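**Trorbridge, 22 July 2026** – Skirkmont has released the second edition of its Halim range of artists' acrylics, with revised pigment loadings in the blues and a new labelling scheme across all 77 colours. The range goes on sale through trade accounts today.

The main change is to the binder. The previous edition used a softer acrylic dispersion that could stay tacky in warm storage. The new binder has a higher film-forming temperature and should be applied at 10 °C or above. Paint from both editions may be mixed in any proportion.

Lightfastness was assessed at the company's Rindden laboratory on 1824 drawn-down panels, each scored against an unexposed control. Testing closed in April. Two colours, a rose and a violet, did not meet the required grade and have been reformulated with different pigments. Their names are unchanged, but the pigment codes on the tube differ and stockists should check them when reordering.

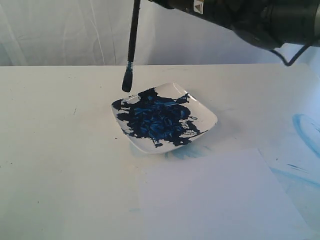 *Blue paint on a long-handled brush, above a shallow dish.*

The blues now carry more pigment by weight, so they appear darker straight from the tube and need more white to reach a given tint. Painters who work from written mixing recipes should make a test swatch first. Thinning with water is suitable up to one part in four – beyond that, a glazing medium is advised.

"Most of the questions we receive concern opacity and drying shift," said Syahrul Pillai, technical manager at Skirkmont. "Both are now printed on the tube, with the pigment code and series number."

Tubes are supplied in 60 ml and 200 ml sizes. Caps and shoulder threads are unchanged and existing display racks will fit. First-edition stock may be sold through without relabelling. Trade customers should quote order code 3957 for the printed colour chart, supplied free with opening orders.

**Trade and press enquiries:** Skirkmont press office, Trorbridge. Data sheets are available on request.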